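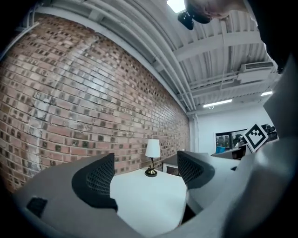
Making a Corner Worth Sitting In: Our Reading Corner Project

Sena Arthur, Vittoria Melis and Zyanya Zavala
Interior Projects, second year
Handed in 2024-12-14

Where the idea came from

The three of us have spent a good part of this year in the long room at Lotwood, and we have grown very fond of it, even though it is not an easy room to be fond of on a gray afternoon. It has a brick wall down one side and white paint on the rest, and a ceiling with all its beams showing, and when you first walk in you feel a bit as though you have come to collect a parcel. Zyanya said in the first week that she always wanted to keep her coat on in there, even when it was perfectly warm, and that remark became our whole project (she was very pleased about this and reminded us often).

Our question was a small one. Could we make one corner of the room feel like a place where a person would want to sit down with a book, using a lamp, a table and a cabinet, and without touching the walls or the ceiling at all? We had a budget of $600 and 9 weeks, and we were told very kindly but very firmly that nothing could be screwed into the brick.

Getting to know the wall

We started with the bricks, mostly because they are the thing everyone notices. They are not one color, and the longer you look the more you find. There are reddish-brown ones and tan ones, and a great many dark ones scattered in between, and low down there are pale whitish patches where the mortar has worn. Vittoria tried to match the colors with paint cards and gave up after an afternoon, because every card looked right against one brick and wrong against its neighbor.

We had a long talk about those pale patches. Sena wanted to hide them behind a tall plant or a folding screen, and she made some lovely drawings to show how it might look. Zyanya thought they were the best part of the wall. In the end we left them alone, partly because we agreed with Zyanya and partly because the screen would have cost more than the furniture.

The pipes were harder to love. They run in bundles along the top of the brick, and they are white, like the ceiling, so they are at least polite about it. We thought about hanging fabric below them, but there was the rule about screws, and we also noticed that most people stop looking up once there is something nice at eye level. That gave us our plan, really. We would put all our effort into the height of a seated person's face and let the ceiling look after itself.

The light

The room has a bright panel in the ceiling, and it does its job well if the job is finding something you dropped. For reading it is a little unkind. It lights everything evenly, so the corner looks just like the middle of the room, and you never feel that you have arrived anywhere.

We tried 6 lamps in all, borrowed from our families and from a patient shop called Skaltach that let us take things away and bring them back. One was a big arching floor lamp that we all adored and that was much too large. One was a desk lamp with a metal head, and it was good to read by, but it made the corner feel like homework. Perla Medrano lent us a green glass one that had been her grandmother's, and we were so afraid of knocking it over that we returned it the very next morning.

The one we chose is a small table lamp with a white cone-shaped fabric shade and a slender brass stem on a round brass base. It looked almost too plain when we unpacked it. Against the brick, though, the white of the shade stands out clearly, and the brass picks up something of the tan in the wall, which was a happy accident and we would like some credit for it anyway. It takes up very little of the tabletop, so there is still space for a book and a cup, and Vittoria insisted on the cup.

The table and the cabinet

Our first sketches all had dark wood in them. I think we had an old library in our heads, with green leather and a ladder. When we tried a dark side table next to the brick, the two together were very heavy, and the corner seemed to shrink. So we turned around completely and went with a white tabletop, and then a small white cabinet behind it and a little to one side. The white carries over from the painted wall at the far end and from the ceiling, and the brick gets to be the one rich thing in view.

The cabinet was the piece we argued over the most. It has an opening that looks dark against the white front, and Sena worried that it drew the eye like a missing tooth. We tried covering it with a bit of cloth, and the cloth looked like a bit of cloth. After a week or so we had all stopped minding the opening, and Sena now says it gives the corner some depth. I am writing that down here so that she can't take it back.

What people told us

We asked 16 people to sit in the corner for as long as they liked and then talk to us about it. We did not give them a form, because we wanted to hear what they would bring up on their own, and we wrote notes afterward.

Nearly everyone mentioned the lamp first. Yareli Medrano said it was like the lamp in a hotel room on the first night of a vacation, and we thought that was the nicest thing anyone had said about our work all year. Several people said they liked having the brick beside them. A few wanted a softer chair, and they were right. The chair was the thing we ran out of money for, and we had been hoping people would be too charmed by the lamp to notice.

There were complaints, too. Two people said the ceiling light spoiled the effect and asked if it could be turned down. One said the tabletop showed every ring and fingerprint, and we can confirm this, having wiped it a great many times – white is lovely until someone eats a pastry over it.

What we would do differently

We would buy the chair first. Then we would spend longer in the room in the evening, because we did nearly all our testing in the daytime and the lamp deserved a fairer chance than that. Zyanya would also like to try a warmer shade, perhaps cream in place of white, and see whether the brick looks softer beside it.

We have asked to carry on with the corner until March, with a small rug and a proper armchair if we can find one secondhand. Perla has offered us one that she describes as "mostly comfortable," and we are going over to sit in it.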